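Progress report: returnee support work, first stretch
Prepared for Dumer, grants office
Fionnuala Conneely, Mernska
Thursday, January 23, 2020

You asked for a report on what the grant has done so far for students coming home from our overseas placements. I have tried to keep to what I can stand behind, and there is less of that than the proposal led you to expect. I wrote the proposal, so part of this is me disagreeing with myself.

What was promised

The proposal said that returning students go through a hard patch when they get home, that the hard patch is predictable, and that a set of workshops before and after the trip would make it shorter. It leaned heavily on the curve everybody in this field draws, the one that dips, climbs, and dips again on re-entry. I have been drawing that curve on whiteboards for years. Having now read what the fall group wrote and sat with most of them in person, I don't see it in their accounts.

What was done

We ran the pre-departure session for the fall group as planned, and the re-entry workshops once they were back. Of the 23 students who went abroad, all came to the first session, which was compulsory. Ten came to the first re-entry workshop and five to the second, which weren't. A third workshop was dropped and the money for it is still in the account.

We also offered one-to-one conversations, which were not in the proposal in that form. They were supposed to be a fallback for people who missed a workshop. Most of the group took one up, including several who had told us they were too busy for workshops. The conversations ran long, and staff hours came in over budget as a result. I moved hours from the blog editing line to cover it and sent your office a note at the time.

The journals

Every student was asked to post to the shared blog while away and to keep going for a month after coming back. The posts from abroad are plentiful. The posts from home are few, and I'd be careful with them. Students know that future applicants read the blog and so does the program that sent them. When somebody writes that the experience changed how they see the world, I believe they mean it, and I also know it's the sentence we have taught them to write. Our prompts ask how they grew. I have not found a prompt in our handbook that asks whether they did.

The conversations gave a different picture. One student who had posted cheerfully from her host family's kitchen all fall told me she had eaten alone in her room most evenings from the middle of the stay and didn't think it had been a bad time. Another had no trouble at all coming home and was worried that this meant he had done it wrong. He had sat through our pre-departure session, been told to expect a difficult return, and then waited for it. I don't enjoy putting that in a report, but he was clear about where the worry came from.

A third was having a rough time, with missed classes and bad sleep, and had been for longer than she'd been abroad. We were no help with that beyond walking her over to the counseling center. A workshop on reverse culture shock would have given it the wrong name.

The questionnaire

The Sutico questionnaire was given before departure and again in November. The scores for openness to other cultures went up. I would ask you not to quote this. The people who filled in the second form were mostly the ones who liked the program, and there was no group of students who stayed home to compare them with. The questions are also easy to see through. Anyone who has sat in one of our sessions knows which end of the scale we're hoping for.

The form costs $200 per round to score. I can't say it has told us anything we didn't get from an hour of talking, and I would like your permission to skip the next round and put the money toward conversations.

Partners

The Sugawara placement remains the one students talk about most, for good and bad. The housing there was late being confirmed again, and some students left the U.S. with no address to give their parents. I have raised this with the placement office twice and been told it is being looked at. I was told the same thing last year. Unless we have addresses in writing before tickets are bought, I don't think we should send the next group. 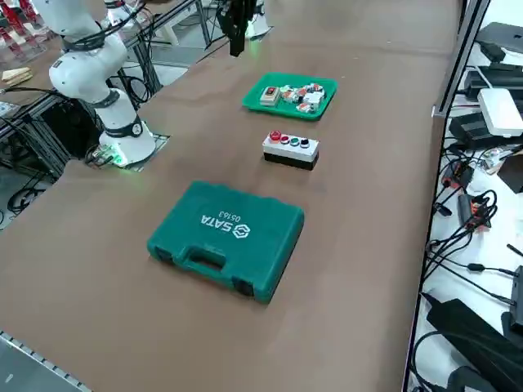

The other placements were quieter. I take quiet with some caution, as we hear from students when housing falls through and seldom hear when a supervisor has simply given them nothing to do. Two of the people I spoke to had spent much of their internship waiting for instructions. Neither had mentioned it on the blog or in the check-in emails. I have added a plain question about it to the check-ins: what did you do at work this week?

What I would like to change

The pre-departure session needs cutting. It runs a full afternoon, and a good part of that is spent telling nervous people which feelings they will have. I'd keep the practical material – money, phones, medicine, who to call at night – and drop the curve. Students can be told that coming home is sometimes hard and sometimes isn't.

The re-entry workshops should become one evening with food, open to anyone who has been abroad in the past year or so, with no worksheet. I make no claim that this will shorten anything. More of them might come.

The conversations should be a proper budget line. They need trained people, and at present that means me and one colleague on part-time hours. We can't take a larger group on that footing, and I would resist any plan to grow the numbers next fall before it's settled.

Money

Spending is under the total, mostly on account of the dropped workshop. The staff line is over, the blog line is under, and travel came in close to plan. The full sheet went to your office separately. I'd like to carry the workshop money forward into the conversations line and need your answer before the spring group leaves, as I have to confirm my colleague's hours by then.

One request on the wording of your newsletter item. The draft I was sent says the program "eases the journey home." Please take that out, or say that we are trying to find out whether it does.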